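Hatport, and what I've been playing this month

Hello again! I promised a few of you I'd write something on Hatport once I'd finished it, and I finally got to the end in January at some silly hour of the night, with a cold cup of tea next to me.

If you haven't come across it, Hatport is a time management game where you run a hat shop on a ferry dock. Passengers pour off the boat, you match them to a hat, trim it, wrap it and get them out of the door before the next lot arrive. There are 46 levels and the first dozen are very gentle. Then you reach the Evangelista chapter (that's the grand hotel up the hill) and it gets properly hard. I was stuck on the wedding order for four evenings. Gerardo told me to stop buying ribbon upgrades and save the 700 coins for the second workbench, and he was right, annoyingly.

The story is sweet, if a bit thin. I liked Lalla, the rival milliner, far more than the girl you play as, and I'd happily buy a sequel with her in it. My one proper grumble is that you can't skip the ferry animation. It plays every single time!

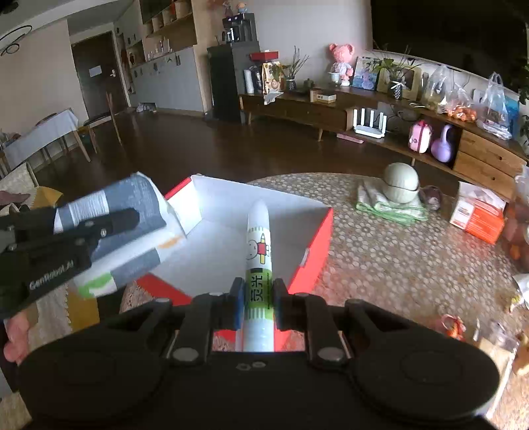
Your scores

Mylene Quiambao is top of our little table for the Hatport bonus round with 1037, and Virgilio is after her. I got 71 on my first go, so please don't feel shy about sending yours in.

Next up is Plerura, a hidden object game that Leonora has been on at me to try since the autumn. She says to turn the hints off and play with headphones on. If you've already finished it, no spoilers about the lighthouse, please!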